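Zokitz Gripper Kit, club edition: a term and a bit with it

Posted March 18, 2020

I should say up front that I didn't want to buy this. I help run the after-school robotics club at Travemgate, and our old arms still worked if you were patient with them. But the regional challenge changed its rules to favour camera-guided handling, two of the parents got very keen, and the Zokitz kit was the one in the catalogue with a wrist camera already in the box. So we bought one, and I've been asked by three other clubs whether they should. What follows is my answer, and it's longer than they wanted.

What you get is a two-finger gripper, a small camera that mounts at the wrist, a moulded centre piece with marker faces on it, a bag of fasteners and a login for the Clindonel software. The printed guide is 40 pages. A good chunk of that is safety wording in several languages, and the section on calibration is a page and a half. Guess which one the kids needed.

Assembly took our group two sessions. The box says one. The fasteners are fine, the cable is too short if your arm has any reach to speak of, and the strain relief clip snapped on ours the second time somebody took it off. I asked for a replacement and was sent a whole new bag of fasteners, which did not include the clip. We've used tape since.

The claim that got the parents excited is that the markers let the software "know where the hand is at all times". I'd take that with a fair bit of salt. Our students set themselves a job of lining up on the edge of a pale panel and following it, which sounds like nothing until you try it. Vilmos Halász, who mentors the senior group and is far more patient than me, had them save what the camera was getting so they could argue about it properly.

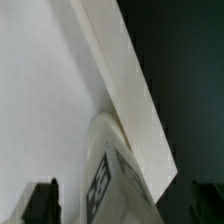 Wrist camera view: pale panel, off-white border strip, marker faces at bottom centre.

Look at how little there is to work with. The panel is one big smooth area with hardly a feature on it, and the centre piece is nearly the same colour as what it's next to. A cream part against a cream-white strip is a silly choice for a kit sold on its vision. The outer side of the strip, against the dark, is the only really strong line going, and even that has a blocky, stair-stepped look to it. On the inner side there's a soft grey shadow running alongside, and our first edge finder was quite happy to follow the shadow instead.

The markers are seen at such a slant that one reads a good deal better than the other. The right one is squashed up and blurry. The brochure shows both faces crisp and square-on, and I'd love to know where that camera was sitting. Our lot wrote a check that ignores a marker when the reading is poor, and that helped more than any setting in Clindonel did. It was also the best lesson of the term, so I suppose I can't complain about the kit entirely.

The fingers are dark, and against a dark background one of them just about vanishes. One of the Year 9s suggested coloured tape on the tips. It cost us next to nothing and I'd recommend it to anyone, though I don't see why we should be fixing this on a kit at this price.

On the software: Clindonel runs, it's free for clubs until July, and after that they want an annual fee they wouldn't put in writing for me. The camera preview is laggy on the school laptops. Log files pile up without asking. We found 2764 of them on one machine before anybody noticed the drive was full. There is a setting to stop this and it's off by default, three menus down.

Support is an email address. I had one useful reply and one that told me to consult the guide.

For comparison, the Illés gripper that the other club in our district uses has no camera at all and costs $69 less. You'd need to add your own, and you'd need a student who enjoys that sort of thing. But the guide is readable, the body is a sensible dark grey, and the spare parts come as single items. If I were starting again with beginners I'd go that way and put the difference toward better lights.

If you've got seniors who like poking at why something doesn't see properly, the Zokitz will keep them busy for more than 19 sessions, going by our attendance book, and a few of ours are now much better programmers for it. Whether that's a recommendation depends on what you think you're paying for. I was under the impression we were paying for a gripper.

Two and a half stars. I'd go to three if they sold the clip separately and moulded the centre piece in any other colour.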